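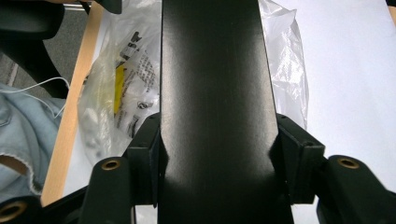
Wrist view from the hand-held gripper: black bar between the two bracket blocks, plastic bag and printed sheet behind.

Womix project, minutes of September meeting

Chair: Birdie Ridgeway. Start 2 pm.

1. Minutes of the last meeting were accepted with no change.

2. Demonstrations. The Wokcombe set is finished, 200 episodes. Birdie asked that the labelling of grasp start and release be done by one person only, for the same judgement in all files.

3. Result on background clutter. The policy trained on tidy tables lost accuracy when clear plastic was in view. With cluttered episodes added to the training, the error in the grasp point went from 6 mm to 2 mm. Tse asked if the grey and the white backgrounds were tested separately. They were not yet. It will be done before we write the section.

4. Unico. They have not answered about the colour calibration. Birdie will write again.

Action: Tse to send the test split to everybody.

Closed at 3:10 pm.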